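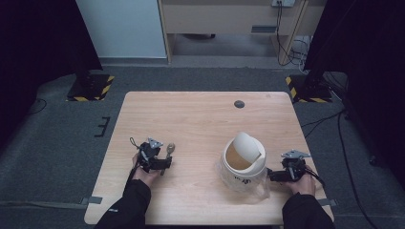

I've been collecting demonstrations with the Jundero hand-held grippers since December, and I like them so much that my coworkers have asked me to please talk about something else at lunch. So I'm putting it all here.

The Jundero is a pair of grippers you hold in your hands and work like a pair of very fancy tongs. You do the task yourself, the grippers log where they went and how far the fingers were open, and the recordings go off to train a policy that will later run on an arm. Before this we did everything by teleoperation with a leader rig from Ferrand. It was a good rig, well made, and I got maybe a third as much done in a day with it. My shoulders are also a lot happier now.

What sold me was how quickly I stopped thinking about the hardware. The body is boxy and compact, with two short fingers up front and a silver triangular plate on top, and it looks a bit clumsy until you pick it up. Then it just sits in your hand! By my second session I was doing drink-making tasks at our small table, pitcher and spoon and all, and moving close to the way I do in my own kitchen (slower, and with a lot more respect for the pitcher).

Thin metal things are where I expected trouble. A spoon handle is skinny and slick and likes to twist when the bowl catches on something. The short fingers turn out to be a real advantage here, as you can get in close and feel through your wrist when the spoon starts to rotate. With the Ferrand I never had that. I'd watch the spoon go sideways and then chase it. Those chasing moments end up in your data, and the policy learns to chase too.

Pitchers are a bit more work. A full one is heavy for two small fingers, and if you squeeze the body too high it wants to tip toward you. I've had the best results bracing it low with one gripper and doing the fiddly part with the other. Flip-up lids are fine once you find the angle. Pouring took me a whole afternoon to get smooth, and I'd tell anyone starting out to practice with water and leave the iced coffee for later - our carpet would agree.

Now the numbers, for those who like them. Our lab at Ikthorpe has 4 people trained on the grippers, and between us we have passed 3,000 usable episodes. We throw out anything where the operator paused to think, because a frozen hand in the middle of a reach teaches the model to freeze in the same spot. Our reject pile was pretty big in the first weeks. It's much smaller now, and most of that is practice.

Setup is easy enough. We mark the floor with tape so that the table and stands go back to the same places after cleaning, and calibration takes me 4 minutes if I haven't moved anything. It wants to be redone after every cable swap, which the manual mentions once, in a footnote.

Which brings me to the cables. They are my one real complaint. They come off the back of each gripper and trail behind you, and when you cross your hands (say, reaching over to steady something on the other side) they cross too. I've learned to route mine along my forearms before I start. Longer sleeves help. A cordless version would be wonderful, and I would be first in line.

The finger pads wear down as well. I'm on my second pair and could have changed them sooner. Worn pads slip on smooth plastic, and you start gripping harder without noticing, so the later episodes in a batch look different from the early ones. Keep spares in the drawer.

Angus Dunstan, who runs the training side for us, was skeptical about the whole idea. He figured that human hands would move too fast for the arm to copy, and for the first batch he was right. We slowed down, kept our elbows where the arm could plausibly put its own, and the second batch trained beautifully. He has since asked for 2 more sets, and a loaner has gone over to the Brernavthorpe office, where they want to try folding towels.

Would I buy them again? Yes, happily, with a box of spare pads and a roll of hook-and-loop straps for the cables. If you have only one task and an arm that sits idle all day, teleoperation may still suit you better. For kitchen stuff with lots of little variations, I haven't used anything I enjoy this much. Next week I'm trying jars with screw tops, and I'll add a note on how that goes.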